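Notes from the Huvham kitchen

Thank you to everyone who came along to the big clear-out, and to those of you who dropped off linens afterward (we now have 128 towels, which ought to see us through to May and then some!). Halyna Derkach has put the colored ones on the lower shelf, and she asks very kindly that they stay there, apart from the white ones, when you bring them back from the wash.

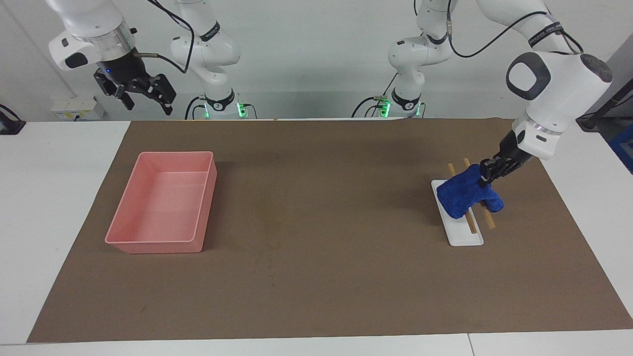
Blue towel and two sticks on the small white tray.

The little trays have been such a help with all the odds and ends, and we'd love to have more of them before the spring suppers, so if you have one sitting in a cupboard at home, do think of us. Omar Semaan will be at the side door most mornings and is happy to take them off your hands, along with any spare dishcloths.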